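Hand-held gripper demos vs teleop for snack sorting – our numbers

Posted in: Manipulation / Data and training

cdiekmann
We've finished the first full comparison on the Brimemon arm and I said I'd post the result. The task is moving packaged snacks off a cluttered table into a shallow tray. One policy was trained on 544 demos recorded with a hand-held gripper, camera mounted on the tool. The other was trained on 100 demos teleoperated on the arm itself. Same network, same training length.

Collection time was much the same for both sets, which is why the counts differ. The hand-held policy dropped fewer packets and coped better when we changed the cloth. The teleop policy was better at the tray edge, where the hand-held one tends to come in too low and knock the rim.
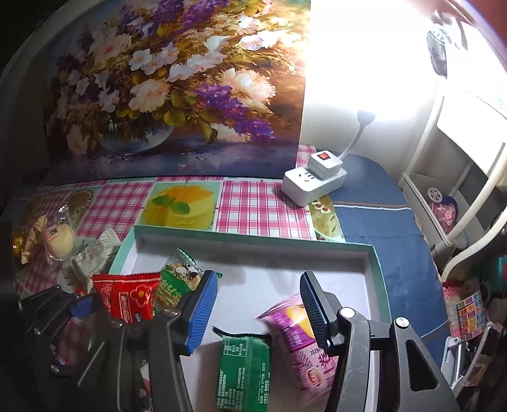

We kept the home recordings as cluttered as people's tables normally are. Patterned cloths, lamps left on, packets leaning on each other. My view is that this did more for us than the number of demos, but I haven't separated the two yet.

ottmar_n
Then I don't think you can claim much. You changed the amount of data, the rooms and the collection method all at once. Cut the hand-held set down to 100 and run it again.

cdiekmann
Fair. That run is queued. I was matching hours of effort, as that's what we pay for, but I agree it doesn't tell you why.

Flondthorpe
How are you dealing with crinkly wrappers? Ours slip out of smooth fingers about as soon as the arm speeds up. We went to ridged pads and it helped with the soft pouches, less so with buns in clear plastic.

cdiekmann
Ridged pads here as well, same shape on the hand-held tool and on the arm. If the two differ at all the policy closes too early. We lost most of September to that.

m_selvanayagam
Did you filter the demos? When I did this at Nondavon, 13 bad ones were enough to teach the arm to nudge the packet before gripping it. People do it by hand without noticing.

cdiekmann
Only for lost tracking. I hadn't looked for nudging – will go back through them.

ottmar_n
I'd leave the nudges in, personally. If a packet is lying flat against another one, a push is a sensible way to get a finger under it.

m_selvanayagam
Sensible when it's needed. Mine did it on every packet, including ones standing on their own, and pushed a few off the table. I'd at least label them.

Flondthorpe
Agree with labelling. Carola, can you post the tray edge failures separately when the 100 run is done? I'd like to see if they're all height errors.

cdiekmann
Yes, I'll put them in this thread.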